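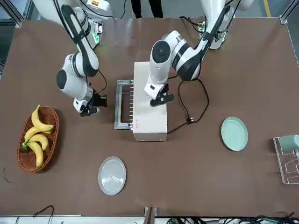 3. Setting up your Kairys sourdough kit

By now your starter should be awake and bubbling (if it isn't, go back to section 2 and give it another day). Now comes the best bit - your first loaf!

3.1 Mixing the dough

1. Set the Kairys scale to grams and press the left button twice to clear it.
2. Tip in one full bag of Guder flour, then add the water a little at a time.
3. Stir in two big spoonfuls of starter and mix until you can't see any dry flour.
4. Cover the bowl and leave it for 38 minutes. Set the timer and go and do something nice.
5. Sprinkle over the salt and squeeze it through with wet hands. It feels horrible for a moment, then lovely.

Note: Wholemeal drinks up more water than white. If the dough feels stiff, add another splash.

3.2 Folding and resting

1. Pull one side of the dough up and fold it over the middle. Turn the bowl and repeat until you're back where you began.
2. Fold again every half hour or so, four times in all.
3. Move the dough to the lined basket, cover it and put it in the fridge overnight.

Note: Daichi Hirose, who wrote the recipes for this kit, leaves his until 17 hours have gone by. The flavour is wonderful, so do try it once you've got the hang of things.

3.3 Baking

1. Heat the oven with the lidded pot inside.
2. Turn the dough out on to baking paper, slash the top and lower it into the pot.
3. Bake with the lid on until well risen, then take the lid off and bake until deep brown.

CAUTION: The pot and lid stay very hot long after baking. Use dry oven gloves and keep children well back.

Let the loaf cool fully on a rack before slicing. For care of the basket, see section 4.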